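Drellton Neighborhood Gets Approval for Third Section of Homes

May 5, 2024

The Drellton planning board has approved the last section of Osman Farms, a gated neighborhood on the north side of town. The vote clears the way for 13 single-family homes on land between the existing east section and Lanano Creek.

Osman Farms now has two sections, both reached from Lamont Road. The west section has the staffed gate, the clubhouse and the tennis courts. The east section has a keypad gate and a small park with a walking path. The new section will be called The Meadows at Osman Farms and will have its own entrance on Creek Road, with no street connection to the other two.

That last point took up much of the meeting. An earlier plan, filed in November, showed a road running through from the east section to Creek Road. Residents objected, saying drivers would use it as a shortcut to the elementary school. The builder, Foter Homes, took the road out and replaced it with a paved footpath, which will also be wide enough for a fire truck. Removable posts will keep cars off it.

"We heard the same comment at both neighborhood meetings, and we changed the plan," said Kenna Strachan, project manager for Foter Homes. "People will still be able to walk over to the park."

With the new homes, the neighborhood will have 242 houses in all. Lots in The Meadows will be at least half an acre, the same minimum as in the east section. Each house must have a side-entry or rear garage, and fronts must be brick or stone. Foter has not set prices. Strachan said the company expects to offer four floor plans, two of them with the main bedroom on the ground floor, and that buyers will pick their tile, counters and cabinets at the company's design office on Main Street.
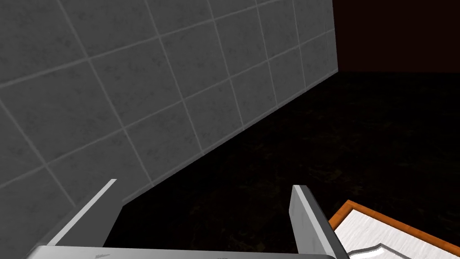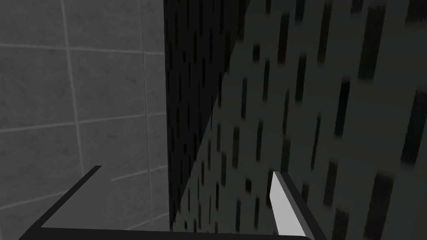
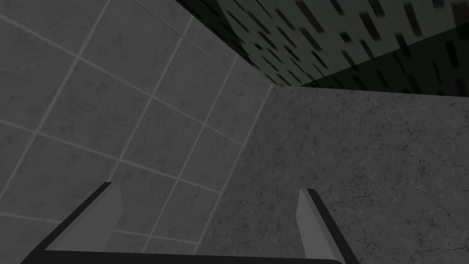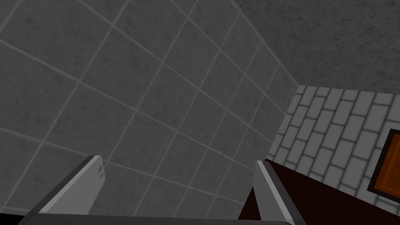
Computer renderings with gray wall tile.

Board member Calum Semple voted for the plan but asked for a longer turn lane on Creek Road. Foter agreed to build it before the first house is occupied. The town engineer will review the design of the lane along with the storm drain plan.

The creek side of the property was the other subject of discussion. Part of the land floods in heavy rain, and no houses will be built there. Nearly 6 acres along the water will be left as open space and turned over to the homeowners association, which will be responsible for mowing and for the retention pond. Folke Lunde, who lives on Creek Road across from the site, asked that the old row of pecan trees at the front of the property be kept. The approved plan keeps all but two of them, which stand where the new entrance will go.

Kyung-hwa Sung, president of the Osman Farms homeowners association, said owners in The Meadows will pay the same yearly dues as everyone else and will have full use of the clubhouse, pool and courts. The association will vote this summer on whether to add more parking at the clubhouse. Gate passes for the west section will be given to new owners at closing.

Grading is expected to start once the county issues a land disturbance permit. Work hours will be limited to 7 a.m. to 6 p.m., with no work on holidays, and trucks must use Creek Road only. Copies of the approved plan can be seen at the planning office in Drellton Town Hall.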